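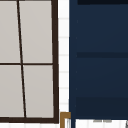
Malano, November

What does a soccer referee do?

A referee makes sure both teams follow the rules. At Malano, Chalerm Ruangrit runs the under-12 games on Friday nights.

He blows a whistle to stop play when there is a foul. The other team then gets a free kick. If the foul is a bad one, he can show a yellow card, which is a warning. A red card means the player must leave the field and can't be replaced.

Two helpers, called assistant referees, stand on the sidelines with flags. Kanokwan Nuchit is one of them. She puts her flag up for offside, and when the ball goes out.

There are 29 referees in the Malano league. To join, you have to pass a rules test with a score of 70 or more.

Last updated: November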